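# The Ferry to Partington

I missed the last good boat by four minutes, and that's how I ended up on the slow one, the Grultance, with a suitcase that wouldn't roll and a sandwich I'd already sat on. 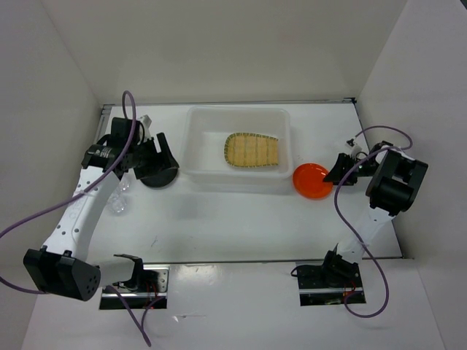
You never sit on the left side going to Partington, according to the woman across the aisle, and I'd already put my coat down on the left side. The spray gets in under the windows, she said, and then she went back to her crossword like she'd done her part. I stayed put. I'd been told what to do all week by my sister and I was feeling stubborn.

I got wet before we cleared the harbor wall at Hultport. My whole left sleeve (and the sandwich, which really had suffered enough). So I picked up my things and crossed over, and she moved her bag off the seat before I even asked.

"Bostwood side's better anyway," she said. "You get the lighthouse."

I told her I was going to look at a house. I hadn't told anybody that, not even my sister, who thought I was at a dentist's. It was my aunt's old place, 14 Grebe Lane, and a letter had come in December saying it was mine if I wanted it, and I'd kept the letter in a drawer with the takeout menus until the lawyer started calling. I had been there once, when I was nine. I remembered a blue stove and a dog that hated me.

"Is the dog still there?" she asked.

"I was nine," I said.

"Well, some of them hang on."

She asked what I did for work and I said I answered phones for a company that sold gutters, and she said gutters were no joke out on the island - the last big storm took hers clean off and put them in the neighbor's pear tree. He gave them back with pears in them! I laughed so hard I had to put my coffee on the floor. Then of course the boat leaned and the coffee went off down the aisle and under somebody's stroller, and we both pulled our feet up and looked out the window like it was none of our business.

The lighthouse came up on our side. It was shorter than I'd pictured. She told me there were 232 steps in it and I said there couldn't be, look at it, and she said fine, go up and see for yourself, and I said maybe I would.

"You'd have to stay a while," she said. "They only open it when the man feels like it."

Partington had one taxi and it was already taken, by her, as it happened. She rolled the window down and looked at my suitcase with its bad wheel.

"Grebe Lane's on my way," she said.

I don't think it was. We went past the same gas station twice. But I got in, on the right-hand side, and held the suitcase on my knees, and she finally asked me for a six-letter word for a stubborn person. I said I'd have to think about it.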